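# Getting usable depth out of a pair of cheap cameras

I have been putting off writing this for ages, mostly because every time I sat down to do it I found something else in my own setup that was wrong. A few people on the Gernow mailing list have asked how I do it, though, so let's go through it together, slowly, with tea if you like. You'll need two identical USB cameras, something stiff to bolt them to, a printed checkerboard, and a computer with OpenCV on it. I call my rig Tosh, and I'm fond of it.

## Fix the cameras down first

Please don't skip this part! Stereo matching assumes that the two cameras never move relative to each other, and a bracket that feels solid in your hand can still flex when you pick it up. I use a short piece of aluminum bar with two screws per camera. Then set the focus by hand, put a drop of nail polish on each lens ring, and turn off autofocus and auto exposure in the driver. If you change the focus later you will have to calibrate again from the start (ask me how I know).

## Take your calibration pairs

Glue the checkerboard to a piece of glass or something equally flat. Paper taped to cardboard curls up overnight, and your numbers curl with it. Capture pairs with the board near, far, tilted left, tilted right, and pushed well into the corners of both views. Hold still for each one, or prop the board on a chair and step away, which is what I do now that my arms complain.

Run the single-camera calibration on each side before you try the stereo one. Look at the reprojection error for every pair and throw out the bad ones - there are always a few blurry ones you were sure were fine. 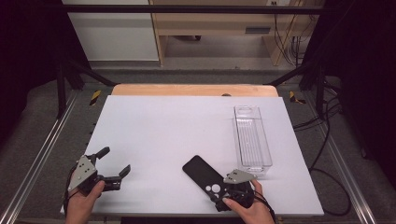 *Two hand-held grippers over a white tabletop, the right one closed on a flat black object.*

## Rectify, and check it by eye

Once the stereo calibration is done, rectify a fresh pair and put the two results side by side with horizontal lines drawn across both. Pick out a corner of something on the left and follow the line over to the right. It should land on the same corner. If it's off by more than a pixel, go back and take better pairs, because no amount of fiddling with the matcher will rescue you.

## Tune the matcher

I start with semi-global block matching and these settings:

- block size 3
- left-right check on, with a tolerance of 2
- speckle window 350

Change one thing at a time and write it down. My notebook from July has a whole page of settings with no hint of which was which, and I had to do it all over again.

Plain white surfaces and shiny black ones will give you holes. That is normal, as the matcher has nothing to hold on to there. Areti Balaskas suggested a weighted least squares filter for the worst of them, and it does tidy the edges nicely, but keep the unfiltered map too so you can tell measured depth from filled-in depth.

## Turn disparity into distance

Depth is focal length times baseline, divided by disparity. Use the focal length from the *rectified* projection matrix, in pixels. Mine comes out at 1,429, and yours will be different. Remember too that OpenCV's matcher hands back disparities multiplied by 16, so divide before you do anything else.

Then get a tape measure and check a box at a few distances across the room. If everything is off by the same factor, look at the square size you typed in for the checkerboard.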